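Sturnelwood
Posts

1/8 In February we began using robot arms in the framing and hanging workshop at our Fostonora site. Colleagues and partners have asked what this means for the people who work there. We set out the position in this thread.

2/8 The workshop employs 30 people. No post has been removed and no contract has been shortened. This was agreed in writing with staff before the first arm was switched on.

3/8 The arms are assigned to glazed frames. Lifting and turning these was the task most often named in our staff survey as a cause of sore wrists and shoulders. 97 colleagues across all sites replied.

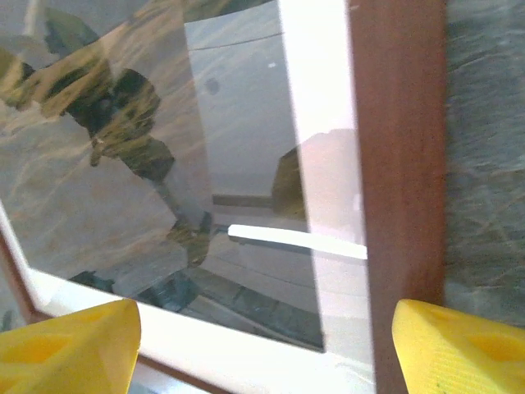
4/8 Duties have changed as a result. Four colleagues who used to lift now set up the arms, check corners and mats, and decide when a job should go back to the bench. Each has received training during paid hours and has moved up one pay grade.

5/8 Some concerns remain. Staff told us that the work is quieter and that they talk less with one another. The afternoon break is now taken together, at 3 pm, with all arms stopped.

6/8 Any member of staff may stop an arm at any time, without asking a supervisor and without giving a reason. Stops are not recorded against a person's name.
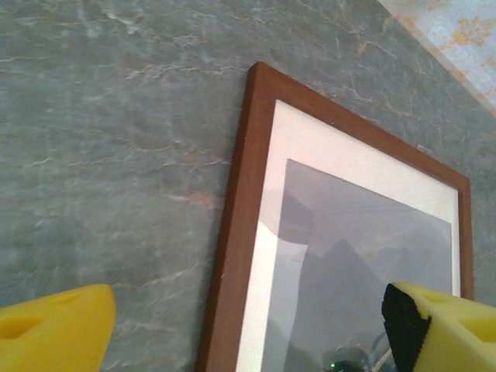
Glazed frame with white mat and two-fingered gripper, Fostonora workshop.

7/8 The current order, for Mercado, comprises 482 frames. The first 100 were shared between the arms and the bench so that both teams could compare methods. Frames with old or damaged moulding will continue to be handled by hand only.

8/8 Our Atus site will not adopt the arms until its own staff have been consulted. Written questions may be left at either site office and will be answered on the staff noticeboard.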